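Observatory workshop notebook
Lungate Observing Station
Entry: 4 March 2022

Purpose of session: to complete the reassembly of the Folleo refractor after cleaning, to check collimation, and to record the present state of the drive before the public evenings resume in August.

The objective cell was refitted in the morning. The three push-pull pairs were brought up evenly and the lens was left to settle for an hour before any adjustment was made. The reflections from the collimating eyepiece were then found to be displaced toward the focuser side. Two small corrections to the lower pair brought them together. The locking screws have been tightened by hand only. Colleagues are asked not to use the hex key on them until the tube has been through a few cold nights.

The Nägeli mount was balanced with the finder and the heavy diagonal in place. The counterweight now sits at 153 mm from the end of the shaft, and a strip of tape marks the position. The previous mark in pencil should be ignored. The declination clamp still slips when the tube is near the horizon. The pad was removed, cleaned with alcohol and refitted, with some improvement, but a new pad should be cut from the cork sheet in the second drawer.

Drive test. The worm was greased sparingly and run for 3 complete turns without load, then with the tube attached. Tracking was checked after dark on Procyon at high power. The star drifted slowly west and returned, as it did in the autumn, so the periodic error is unchanged. A faint knock is heard once per turn of the worm. It was not heard with the tube removed. The end bearing is the likely source, and the cap should be taken off before the next session.

Sky conditions: thin cloud until mid-evening, then clear. Seeing was fair at best. The Trapezium was split cleanly into four; the fainter members were not seen. The first-quarter moon had not yet arrived and the thin crescent had set by the time the cloud moved off.

Software. The Madex control program was reinstalled on the dome computer. The site file had been lost and was entered again by hand, with the elevation given as 590 m. The pointing model has only 7 stars in it and should be regarded as temporary. The clock was two seconds slow and has been set against the radio signal.
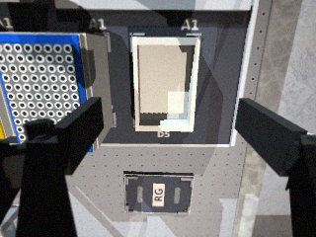 Tray at position D5, simulated view from above.

Outstanding items:
Cut new cork pad for declination clamp.
Open worm end bearing and inspect.
Extend pointing model on the eastern side of the meridian, which is thinly covered.
Replace red bulb over the chart table.
Return the borrowed dew heater - the cable has been repaired and the plug is sound.

The dome was closed and the power to the mount switched off at the wall. The dehumidifier was left running on its low setting.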